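Lougher Arm Workcell Guide
Section 6: Testing handle and door tasks in simulation before you run them on hardware

Contents of this section
6.1 Before you start
6.2 Setting up the task
6.3 Running the trials
6.4 What counts as a pass
6.5 Moving to the real arm

6.1 Before you start

This section covers the simulation check required by the Grovdale site rules for any task in which the arm takes hold of a handle. Read it even if you have done the check before. The old version let people sign off on a success rate alone, and we no longer accept that.

A simulated pass is weak evidence. It says the motion plan is not obviously wrong. It says very little about grip, wear, cable drag, or a hinge that was hung by someone in a hurry. Vendors like to describe simulation as a safety step. Treat it as a filter that catches careless mistakes, and keep your guards up.

You will need:
- the Brolstead simulator, with the task files for your cell
- the joint limit file for the arm you plan to use, exported from that arm
- a blank trial sheet
- a second person to read the results

CAUTION: Do not use the joint limit file that ships with the simulator. It is more generous than the real arm in at least two joints.

6.2 Setting up the task

1. Open the simulator and load the handle task.

2. Load your joint limit file. Check that the file name in the status bar matches the serial number of your arm.

3. Place the base. Measure from the center of the base to the foot of the panel in your real cell and enter that distance. Do not drag the base by eye until the reach looks comfortable. A comfortable reach is the easiest thing in the world to arrange on a screen.

4. Set the friction for the handle and the hinge. If you have no measured values, write "not measured" on the trial sheet and run the low, middle, and high presets in turn. Leaving the default in place and saying nothing is the most common fault we find in submitted sheets.

5. Move the arm to the start of the grasp and pause. Look at the fingers from at least two views. One view can hide a gap or a collision.
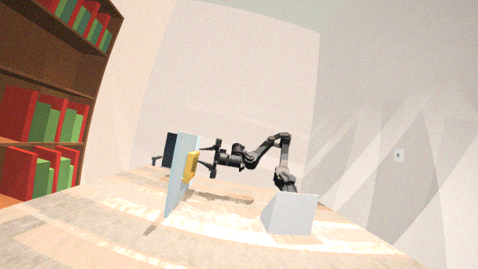

6. Check the clearance between each finger and the face of the panel. The simulator lets you set a contact margin, and a large margin will let a finger pass through a surface without any warning. Set the margin to the smallest value the solver will tolerate.

7. Save the start pose under a new name. Do not overwrite the pose supplied with the task.

NOTE: Background objects such as shelves, walls, and books are there for the camera view. Unless you have turned on collision for them, the arm can swing straight through. If your real cell has furniture or fencing within reach, model it as solid.

6.3 Running the trials

1. Set the trial count to 209. A short run is fine for finding bugs but cannot be used for sign-off.

2. Turn on random placement for the panel. The allowed shift is up to 18 millimeters in each direction. If the task only works with the panel in one exact spot, it does not work.

3. Turn off automatic retry. A retry hides a failed grasp and reports the trial as a success.

4. Start the run and leave the settings alone until it ends. If you change anything, throw the run out and begin again.

5. Save the full log, including the failed trials. Logs with the failures trimmed out will be sent back.

NOTE: Xinyi Shi compared 2,807 logged trials from the Hikeck cell with the motion recordings and found that the success flag was sometimes raised when the gripper had bumped the panel open without holding the handle. The flag checks only the final position of the panel. It has no opinion on how the panel got there.

6.4 What counts as a pass

The success rate goes on the sheet, but it does not decide the result. The second reader picks 16 trials marked as successes and plays each one back at slow speed. The person who wrote the task may not choose them.

For each trial, the reader answers in writing:
- Did both fingers touch the handle before the pull began?
- Did any part of the arm touch the panel outside the handle?
- Did the wrist come close to a joint limit?
- Did the fingers let go before the arm backed away?

Any contact outside the handle is a fail for the whole run, even if the panel opened. Reviewers will be told that such contact is harmless. It may be, in a simulator where nothing dents.

6.5 Moving to the real arm

CAUTION: A signed trial sheet does not permit full-speed operation. All first runs on hardware are at reduced speed with one person at the stop button.

1. Confirm that the cell guard and the emergency stop have been tested on the same shift.

2. Run the approach with the gripper open and stop short of the handle. Compare the gap with the simulated pose.

3. If the two do not agree, go back to 6.2 and fix the model. Do not nudge the real arm until it matches.

4. Run one grasp and one release without pulling.

5. Run the full task at reduced speed. Record any force reading that the simulator did not predict.

6. Attach the hardware notes to the trial sheet and file them together. Repeat this section after any change to the gripper, the handle, the base position, or the simulator version.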